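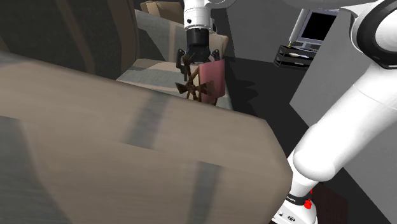 Sim view: striped cardboard box at left, gripper over the pink package.

November 11, 2021

Power meter cross-check, Pistenau long-course bike leg. T. Nieminen, with T. Hakala on the second head unit.

File 3193 is the crank meter, file 2307 the rear hub. Same rider, same bike, same ride. Both zeroed outdoors before the start, cranks vertical, chain on the small ring. Auto-zero left on for the hub, off for the crank.

Crank reads higher than hub, as expected from drivetrain loss, but the gap is not steady. It widens on the long drag out of Tunthorpe and closes again on the flat return. Cadence there sat at 91 and did not move much, so I don't think it is a cadence artifact. Temperature drift in the crank is still my first guess. Teemu thinks torque sampling in the hub at low wheel speed. Both files dropped to one-second recording, no smoothing.

Trimmed the first 20 minutes from each. Stunari aligns on GPS time and the two units disagreed by a few seconds, so I shifted 2307 by hand on the sprint out of the last roundabout. Good match after that.

Haddad wants a single number for his run-off-the-bike pacing sheet. Told him to use the hub for now and not to mix it with July data – that was the old crank, before the battery door was replaced.

To do:
Repeat static torque test on the crank, cold and then at room temperature.
Check hub firmware against what Teemu has.
Re-export 3193 with left/right balance included, missing from this one.
Chain was waxed for this ride. Note for next time, same chain or log the change.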